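The Slow, Wonderful Business of Putting Things Back

My grandmother could clear a kitchen in the time it took the kettle to boil. She never looked at her hands. I thought about her a lot in April, when I spent most of a month visiting people who are trying to get machines to do the same thing, and who are so excited about a can landing on a shelf that they will stop a phone call to watch.

I'll admit I caught it too. I went in expecting to write a grumpy piece about promises. I came out wanting to tell everyone I met about wrists.

The question I took with me was a plain one: can a robot do a chore yet? I don't mean a dance or a backflip, and I don't mean welding a car door in a cage. I mean the small jobs that fill a house or a corner store, like picking up a snack and putting it where it belongs, or tidying around a chair, or wiping a table that has something on it.

Ruba Zein has worked on this for years, first on warehouse arms at Sfeir and now on two-handed robots at a young company called Tredbridge. Her short answer is yes, sometimes, if you choose the chore. Her long answer took up a whole lunch and both of our napkins.

"A job is a bag of tiny jobs," she told me, drawing one. "People see one thing, restocking. I see finding, reaching, closing, lifting, turning, lowering, letting go. Letting go is the one I lose sleep over."

Put those together and you see why a chore that sounds dull can hold a room full of adults spellbound!

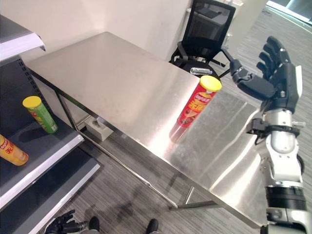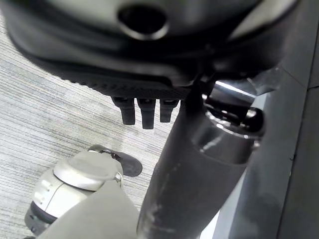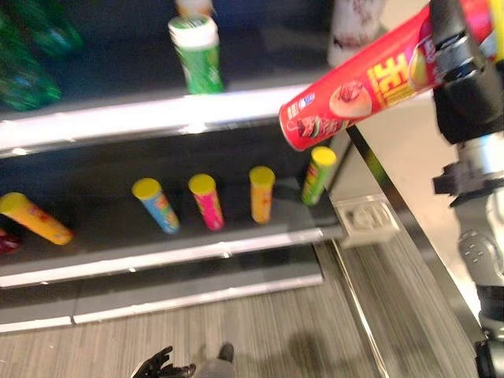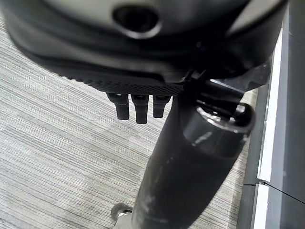

Store shelves are where I'd put my money first, and the reason is that a shelf already tells you a lot about the answer. The goods have known shapes, the tiers stay put, and a shopper will forgive a label that faces a little sideways. Even so, there is plenty to trip over. Look at the lower tier with the row of snack canisters: one lies tipped on its side, the ones standing have gaps between them, and the red one in the gripper is coming in at a slant. A person would set the fallen one upright with a spare finger and never remember doing it. For a robot, that's a second task, and somebody has to have taught it to notice.

Teaching is the part that has changed the most. Calum Halliday, who trains robots at Plello, used to write out each motion by hand. Now he mostly shows the machine what he wants, again and again, and lets it find the pattern. One of his early sets had 16 examples of placing a can (it went badly). The next had 100, and the robot began to get the idea. At 367 it could cope when he moved the can a few inches while it was reaching, and he says he cheered loud enough to bring people in from the hallway. He would like 1000 for every object in the building. He may need a second pair of shoes.

I asked him what still fails. Shiny surfaces, he said right away, and he has a point: a polished steel table throws a red smear of reflection right under a red can, and a camera has to decide which one is real. Thin things are hard. Clear things are hard. Bags are so hard that he changed the subject.

Houses are tougher still, and this is where the people I met start to disagree. Anas Sabbagh, who designs hands, thinks we'll get there through touch. He let me close my eyes and feel for a pen in a drawer full of junk, which took me a second or two, and then he grinned and asked me how much I had seen. His point is that fingers do a huge amount of our looking for us, and robot fingers are only starting to.

Anežka Krajčí, whose group at Flidow studies robots in apartments, cares more about where the cameras go. A camera up at head height gets the lay of the land. One down by the wrist gets right in among chair legs and table legs, where lost socks live, and loses the big picture in exchange. She wants both working together, and she wants the robot to know which to trust. "It's like having a friend under the desk shouting directions," she said. "Very helpful, until they shout left and mean their left."

So, can they do chores yet? One at a time, in a place they've practiced, with a person nearby, yes, and it is a thrill to watch. A whole evening's cleanup in a home they've never seen is still well out of reach, and everyone I talked with said so cheerfully. Boonmee Srithong, who runs a small grocery and has been advising Tredbridge on how shelves really get stocked, would be happy with much less. She wants something that can straighten the snack aisle after closing, slowly, while she does the books. It can take all night, she told me, as long as it doesn't squash the bread.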